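Search this site Enter keywords Go

Progress report to the Rultard fund — August
From Fouad Harb, Jikel community kitchen

Quick one as am between deliveries. Full accounts to follow with the next report.

Lunches. Still running every weekday, doors open 12.30. We served 300 meals in the month, up on July even with the schools off. Soup has dropped right away in the heat, salads and flatbread going instead. Need to rethink the autumn menu before we order.

Cookery course. 20 places, all taken, 2 dropped out in the first week (one new job, one moved away). Both filled from the waiting list. Evening group is the stronger one — mornings clash with the clinic and I would like to move them to after lunch if you are happy with that.
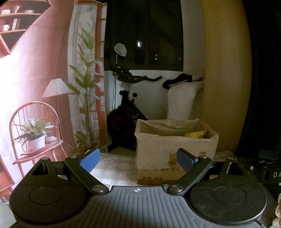
Checked cloth on the table, August.

Suppliers. Coman have put up their vegetable box again. Have asked Torkus for a price, no reply yet, will chase. Rice and lentils are fine till October.

Spend. £98 under on food, over on gas. Should even out by the end of the quarter but I'd rather flag it now. Fridge seal replaced, reciept attached. Second fridge is on its way out too, may need to come back to you about that one.

Still to do: hygiene certificates for the new starters, the feedback forms (sorry, late), rota for September.

Can you confim the date for the next payment? Rent goes out on the 2nd.

Fouad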